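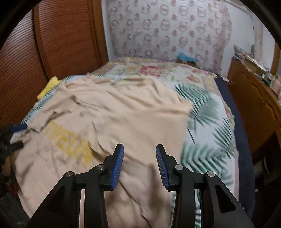

## T-Shirts falten auf dem Bett, so mache ich das

Ich falte meine Wäsche seit Jahren auf dem Bett. Der Tisch ist mir zu klein, das Bügelbrett zu schmal, und vom Bett zum Kleiderschrank ist es bei mir nur ein Schritt. Die Palmblätter auf der Tagesdecke sind übrigens ganz praktisch - ein beiges Shirt hebt sich davon gut ab, da sehe ich sofort, wo der Stoff noch Wellen schlägt.

Gerade die großen, weiten Shirts haben mich früher wahnsinnig gemacht! Meine Freundin Elvia hat mir dann irgendwann im November ihre Methode gezeigt, und dabei bin ich geblieben.

### Was du brauchst

- ein Bett mit halbwegs glatt gezogener Decke
- das Shirt, ganz trocken
- zwei Hände und ein bisschen Geduld

### Schritt für Schritt

1. Zieh zuerst die Decke straff. Falten darunter drücken sich sonst durch, und du streichst ewig am Shirt herum.
2. Leg das Shirt mit dem Aufdruck nach unten hin, Kragen zum Kopfende. Dann von der Mitte nach außen glatt streichen, mit der flachen Hand und nicht zu zaghaft.
3. Kontrolliere die Seitennähte. Wenn sie sich verdreht haben (bei mir fast immer), fass das Shirt unten an beiden Ecken und zieh es vorsichtig gerade.
4. Schlag eine Seite etwa bis zur Mitte ein und leg den Ärmel zurück, sodass er nicht übersteht. Mit der anderen Seite genauso.
5. Jetzt den Saum bis kurz unter den Kragen hochklappen, danach noch einmal halbieren.
6. Umdrehen, fertig. Der Aufdruck liegt nun oben und du erkennst das Shirt im Stapel wieder.

Bei sehr weiten Shirts schlage ich die Seiten 2 cm über die Mitte, dann wird das Päckchen schmaler und passt besser ins Fach. Ist der Aufdruck dick und gummiartig, falte ich lockerer - scharfe Knicke gehen da schlecht wieder raus.

Die fertigen Stapel kommen bei mir gleich in den Schrank, sonst liegen sie abends noch auf dem Bett und ich schiebe sie im Halbschlaf auf den Stuhl.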